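Will brown kraft paper hold up as a table cover for a kids' craft day?
Asked Jul 16, 2018

I'm doing a craft morning for my daughter's summer group in August and the hall wants the tables covered. Plastic cloths slide everywhere and I hate them. Has anyone used the big rolls of kraft paper? I need to cover 135 feet of table and I'd love to stay under 35 dollars. There will be glue. So much glue.

3 answers

We do this every year and it's great! Get the heavier roll from Palletora, not the thin stuff, and tape it underneath as well as on top (the kids pick at the edges, all of them, constantly). Pull it tight before you tape or it bubbles. I also mark off a square for each kid with blue tape so they quit fighting over elbow room.
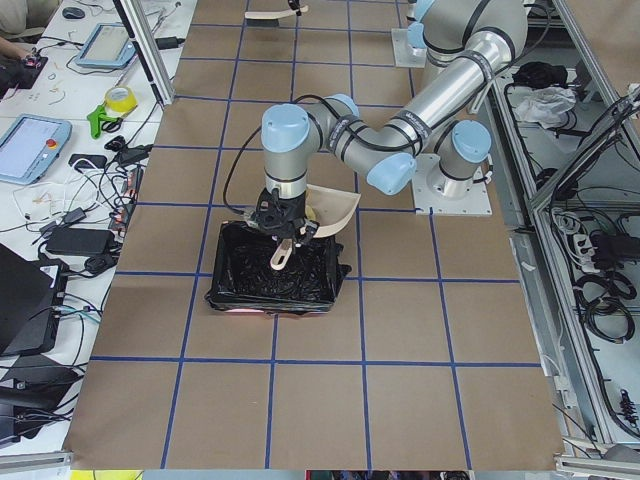
Glue is fine if you leave it alone to dry. Watery paint soaks through, so I put 2 layers down at the paint end. When you're done just roll the whole mess up and toss it.

just use newspaper its free

Check the length on the label before you pay. I bought a Dromenska roll thinking it was 800 feet and it was 800 inches. Had to drive back to Plolton for more, glitter already out on the tables.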